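Zester Double Curtain Set — sheer voile and heavier outer curtains

Home > Windows > Curtains and Voiles > Double sets

If you have ever stood in a shop holding a packet of net curtain in one hand and a completely different packet of curtains in the other, trying to decide whether the two creams will get along once they are up at the same window, this set is for you. The Zester double set gives you both layers together, chosen to hang side by side: a pair of light voile panels for the daytime and a pair of heavier panels for the evening, when you want to shut the dark out and put the lamps on.

We have sold the Zester from our Jostville shop for a good while now and it is still the one we point people towards when they have a balcony door or a big window and don't quite know where to begin. The voile is an off-white with a little warmth in it, so it sits kindly next to wooden floors and painted walls (a very bright white can look rather chilly, we always think). The outer curtains in this colourway, Caramel, are a matt tan-brown that goes a shade deeper in the folds. They are a lovely match for oak, rattan and old leather armchairs.

With the voiles drawn nearly together you still get plenty of daylight, and you can make out what is beyond them in a soft sort of way. Customers with a balcony often tell us that is just what they were after — they don't want to lose the trees, they only want to feel a bit less on show at breakfast.
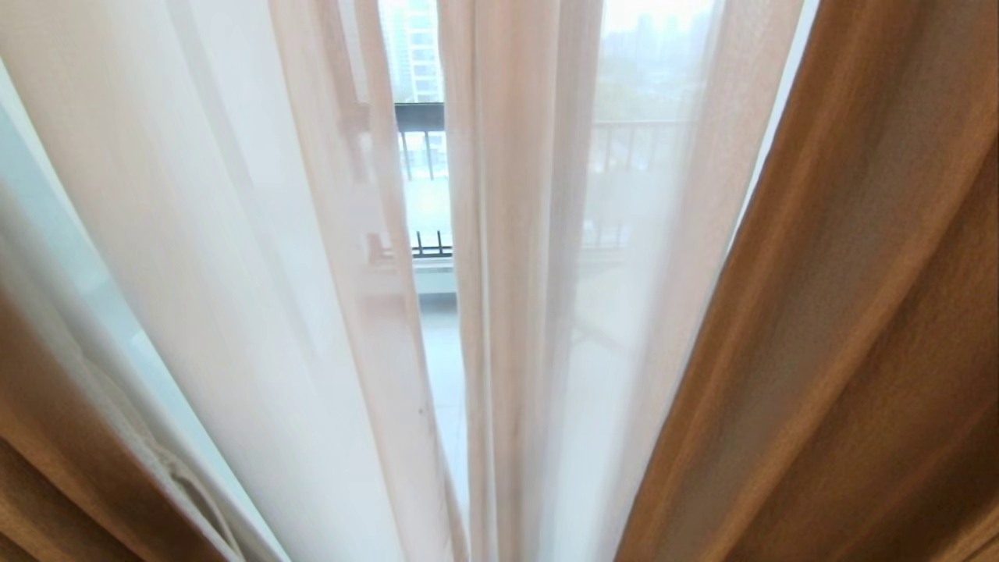
Zester voile in off-white with outer curtains in Caramel, hung at a balcony window.

All four panels come with a corded pleating tape already sewn along the heading, so there is no stitching to be done at the top. Knot the cords at one end, pull from the other until the panel is the width you need, and then spread the gathers along with your fingers until they look even. Please don't cut off the spare cord! Wind it up and tuck it out of the way, and you will be able to let the curtain out flat again on washing day.

You will need a double track or a double pole, with the voile on the rail nearer the glass. The Killance double track fits the set nicely and can be added to your order from the drop-down menu. Hooks are included for the curtains, but screws and wall plugs are not, as so much depends on what your walls are made of.

What you get
Two voile panels, off-white
Two outer panels, Caramel
Curtain hooks for all four panels

Fabric weight
Voile: 80 g per square metre
Outer curtains: 400 g per square metre

Measuring up
Measure the track or pole, and leave the window itself out of it. For a good full gather we suggest that each pair, laid flat, should come to twice the width of your track. You can go a little fuller with the voile if you like a generous fold, and it does look very pretty that way. For the length, measure from the hook position down to wherever you would like the hem to finish, and do it at both ends, because floors in older houses can surprise you.

Looking after them
Wash the voile on a cool, gentle cycle by itself, with the hooks taken out and the tape loosened. Hang it back up while it is still damp and most of the creases will drop out on their own. The outer curtains are best dry cleaned, though a going-over with the soft brush on the vacuum cleaner keeps them fresh in between. A light tug down the length of each fold after washing helps the pleats to settle again.

Other colours
If Caramel is a touch warm for your room, the same set comes with outer panels in Sarmiento, a quiet grey-green. The voile is identical in both, so you can change your mind about the heavy curtains later on and keep the sheers you have. Small fabric cuttings are free by post, and we do recommend asking for one and looking at it by day and by lamplight.

Product code: 1136
Page updated June 2022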